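From: Domnica Tudose
To: Brodcombe new teachers list
Date: Fri 25 June
Subject: Re: Mentor hours for first-years

Calum Lamont wrote:

> Does anyone know whether the mentor hours at Sorkdale still have to be done in school time? I start there in September and have been told two different things. I'd also welcome any tips on the teaching portfolio, as mine is a bit thin.

Dear Calum,

Welcome to the list, and well done on getting the post! I did my own first year at Sorkdale and was very happy there, even with the long bus ride and the stairs up to the language rooms.

When I was there the mentor hour was on the timetable, during the school day, and we kept a simple log of it. Do ask for yours in writing before the summer break — the office is very kind but goes terribly quiet in July. 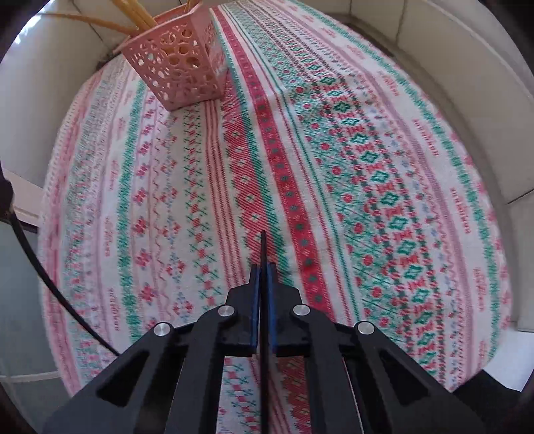
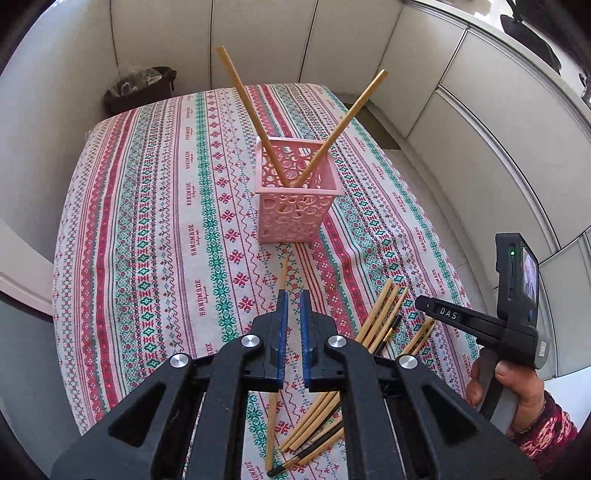
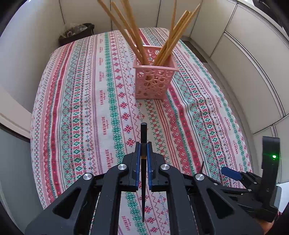 Domnica Tudose

As for the portfolio, please don't fret. Mine had 32 pages and my mentor read 7 of them, bless her. She wanted two or three lessons written up properly, with a few lines on what I would change, and she was far more interested in the one that had gone badly (fractions, last thing in the afternoon, in a gale).

If you can get hold of the Phelan planning sheets, they are well worth having, and I can post you my spare set if you send me your address. Perhaps somebody who is at Sorkdale now could say if the log has moved online?

All good wishes for the new job, and do write again once you've met your class.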